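Dramow open storage box, orange
Reviewed 2 July 2022

I bought this in December for the small things that collect on the children's table. It came from Takine and took five days to arrive. The box has no lid, so you can drop things in quickly, but it won't keep dust out. The pale inside makes small items easy to spot. Soft toys take up most of the room. I'd have liked handles.

In use on the mint-green table:

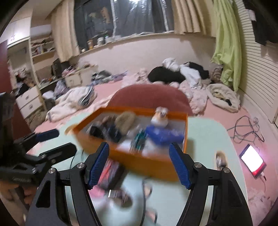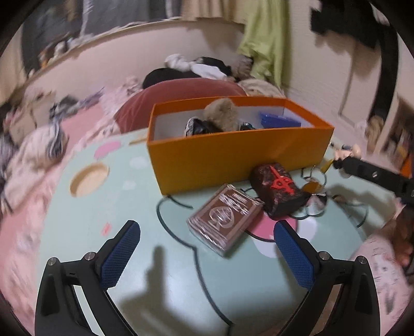
Score

4 out of 5. I would buy a second one for card games.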